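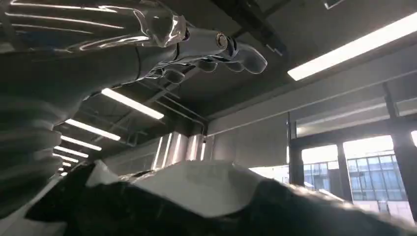

Merkska Council Records Cabinet, 4-drawer

The Merkska is a lockable steel cabinet made for council chambers, sheriff's offices and college board rooms. It holds minutes, signed bylaws and personnel files in legal or letter size.

Details
Drawers: 4, full extension
Colour: grey or off-white
Lock: Nollell barrel lock, 3 keys supplied
Depth: 27 inches
Price: $437, plus tax

Each drawer has a label holder on the front and a hanging rail inside. The rails lift out if you store bound minute books. One lock secures all the drawers — extra keys can be ordered by the number stamped on the barrel.

Hustadix ships to municipal offices and public colleges on purchase order. Cabinets arrive assembled. Please tell us about stairs or narrow doorways when you order.

The older Amadi cabinet was dropped from our range in February. Its label holders fit the Merkska, but its rails do not.

Price current as of Monday, September 28, 2026.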